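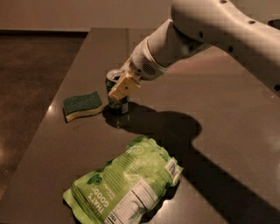
3.2 How the Kilholm dispute was covered

The second case is the tenants' protest at Kilholm, which began in September as a rent strike by 30 households and grew into a camp of nearly 200 people outside the council offices. We collected 1045 items that mentioned the camp: news reports, opinion columns, letters and blog posts. Each item was read by one of the authors and coded for who was quoted, what the protest was said to be about, and whether the word "extremist" or a close synonym appeared.

The label came in early, and it came from the opinion pages. A column in the Pindora, a regional weekly, quoted a leaflet by Ettore Parisi, a former member of the tenants' group, and treated it as a statement of the camp's aims. Marit Kvam, who spoke for the tenants, wrote to the paper to say that the leaflet dated from an earlier campaign and had never been handed out at the camp. Her letter was printed four days later, in shortened form.

News reports written after the column were more likely to use the label than those written before it. Most of them gave no source. A few cited the column directly, and several cited each other. Blog posts went the other way -- many quoted Kvam's letter in full, but they were rarely picked up by the larger outlets.

Figure 4 shows the share of items using the label, by week. The rise after the column is clear, as is the slow fall once the rent talks with Drolico, the landlord, had started. We can't say from these counts that the column caused the rise. Pillai found a similar pattern in coverage of a transit fare protest, where the label had been used first in a council debate and reached the press afterward.

Figure 4. Share of items using "extremist" or a close synonym, by week of coverage.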